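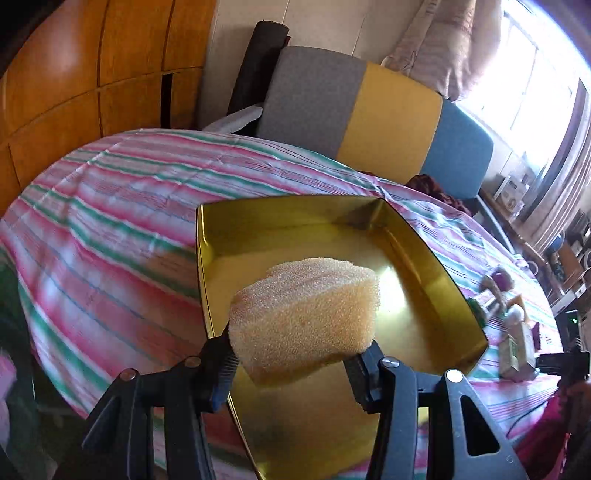
Right, so, what I spent in June - hello, Drondcombe! Marit asked me to be frank about the silly purchases as well as the sensible ones, so we'll start in the bathroom. My Kassab order came to 47 pounds, mostly soap, and I'd have paid half that for a sponge like this one, a thick tan block with a lumpy top. Love it.

Next, the Otia candle. 56 pounds! (Pause, let them groan.) Aoi talked me into it and I'd buy it again in July.

Then Bredell towels, 60 the set. Ask who's had theirs go bobbly.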